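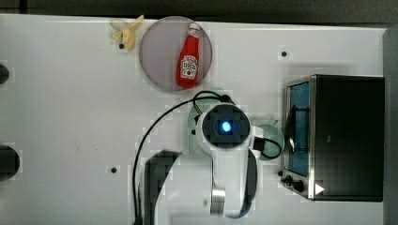
Right, thread time. We've been collecting demos for the toy kitchen table all week at Clostport and I am so pleased with how it's going that I need to tell someone who isn't in the room.

The short version: a person guides the arm through a little job, we save the whole run (camera views, joint positions, gripper open or shut), and a model learns from the pile. The pile is now 800 runs. In November it was 34!

The jobs are small. Put the ketchup on the plate. Take it off again. Strawberry to the pan. Open the toaster oven door, which sounds easy until you try doing it with two fingers and no sense of touch.

Biggest lesson so far is about starting layouts. Our first 100 runs all began with things in nearly the same spots, as that's how our hands liked to set the table. The model learned those spots beautifully. Slide a plate over by a hand's width and it went confidently for thin air.

So now a script we call Nullo picks the layout. It tells you which items go out, which zone each one goes in and which way it points. You don't get to argue with it. Some of its layouts are really awkward and I've come to love those most.

Second thing: keep the slow runs! I used to bin any run where the operator paused, backed off and had another go at the grasp. Then we trained one model with those and one without. The one with them recovers from a bad grab far more often. The other just closes on nothing and carries on as if it's holding a bottle.

We do still bin runs where somebody reaches in to tidy up halfway through. I've done it myself, it's pure reflex when a thing starts rolling.

Someone asked what we write down for each run. One plain sentence for the job, then success, partial or fail, then the operator's initials. We had nine categories of failure to begin with and people spent longer choosing a category than doing the run. Now it's a free text box and the notes are much better for it. "Got it but ugly" comes up a lot.

The sentences matter more than I expected, by the way. We were all typing "put the ketchup on the plate" every single time. Now each operator words it their own way, so we get "pop the sauce on the dish" and "ketchup, plate, please". Same motion, lots of ways of asking for it.

Cables next. If the cable tugs on the wrist you can feel it in the data – a tiny hitch at the same point in every reach. We've learnt to check the slack before each batch. Boring, five seconds, saves an afternoon.

Tooling, for those who like that sort of thing: recordings go into Ketamari, our in-house viewer, where you can scrub all the camera views together. I watch every tenth run from start to finish with a cup of tea. You spot things no chart will show you, like an operator who always comes in from the left.

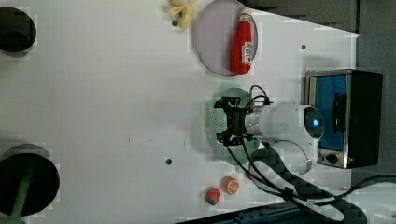
We swap operators every hour for that very reason. Everyone has a style and you don't want the model picking up just one of them. Mine is apparently "hovering". I hover. Fair enough.

Next up is Barros, the longer set, where one run is a chain of several jobs and ends with the oven door shut. I've tried a few and my success rate is dreadful so far. Can't wait to do more of them.

Happy to answer questions about the layout script, replies are open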